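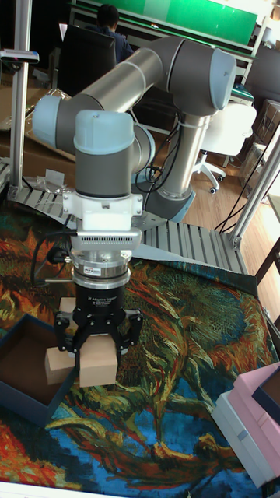

I stopped buying foundation in February. The bottle I had was running low, the shade had been changed by the company without any notice on the label, and I didn't feel like going through the matching process again. So I decided to see how long I could get by with a tinted moisturizer and a little powder. I'm still doing it, and a few people have asked what I use, so I'm writing it down.

My skin first. It's combination, oily down the middle and dry on the cheeks, and it gets worse when the heat is on in the building. I have some redness by the nose that has been there since college. I'm not very bothered by it. I'd like it to be quieter on work days and I don't care on the others.

The tinted moisturizer is the Yuen one in the flat tube. It comes in 19 shades and I wear the second lightest with a warm undertone. In the store it looked too yellow on the back of my hand, and I almost put it back. On my face it was fine. Hands are a bad place to test anything that goes on your face, and I knew that already and did it anyway. If the store will let you, put a stripe along your jaw, walk around for a while, and look at it near a window.

I use less than the package says. A pea-sized amount does my whole face if I warm it between my fingers first. I start at the nose, where I want the most, and go outward so there's hardly any left by the time I get to my ears and hairline. I tried a sponge for a couple of weeks and the sponge drank most of the product. A brush left streaks on the dry parts. Fingers work.

The thing I got wrong at the start was timing. I was putting it on right after sunscreen, and it rolled up into little gray crumbs along my jaw. I blamed the tube and went back and read the reviews, and there were 277 of them, and a lot of people had the same complaint. Then Sombat Boonyarit, who cuts my hair and used to do makeup for weddings, asked me how long I was waiting between layers. I wasn't waiting at all. He told me to put on sunscreen, make breakfast, eat it, and come back. That's almost 20 minutes for me. No crumbs since then, except one morning when I was late and skipped the wait.

He also told me to press it in at the sides of the nose instead of rubbing. I was skeptical, but the redness does stay covered longer.

For powder I have a loose one from Markov. I don't love the jar. The sifter has big holes, and if you carry it in a bag it will be all over the inside of the lid when you open it — I now keep a cotton round under the lid to hold things in place. The powder itself is good. It has no scent, it doesn't turn white in photos, and a little on the forehead and chin lasts me until mid-afternoon. I don't put any on my cheeks. They look dusty if I do.

I bought the Geretness pressed powder for carrying around, thinking it would solve the jar problem. It's too pink for me and the puff it comes with is thin and scratchy. My sister has it now and likes it fine. She's pinker than I am.

Concealer I only use for actual spots. The one I have is from Pullton and it's thick, almost like a paste. You have to dab it on, leave it alone for a minute, and then tap the edges. If you blend right away it slides off and you've moved it next to the spot. I've had the same pot for ages and there's still plenty left.

What I've noticed since switching:

My pillowcases are cleaner.
Taking it off at night is one round of cleanser. It used to be 2.
The redness shows through a bit by late afternoon. No one has mentioned it.
I go through more moisturizer than I expected, since the tinted stuff isn't enough on its own for my cheeks in cold weather.
My neck and my face are the same color again.

It doesn't do everything. I had a long dinner for a friend's engagement and I wanted something that would hold up, and the tint was gone from my nose before the food came. For that kind of night I would go back to a real foundation, or at least bring the powder along. It also won't cover a bad breakout. I had one on my chin last month and ended up using so much concealer that I might as well have worn the full thing.

The sunscreen question comes up every time I mention this, so: yes, the tube has an SPF number on it, and no, I don't count it. I don't use anywhere near enough of it for that. I wear a separate sunscreen underneath every day, a plain drugstore lotion that I buy in whatever size is on sale.

On Sunday I don't wear any of this. I wash my face, put on the thick night cream even though it's morning, and leave it be.

I have one more tube of the Yuen in the drawer. I've seen that they're bringing out a version with a matte finish, and I might try it on just the middle of my face when this one is done. If it's any good I'll add a note here.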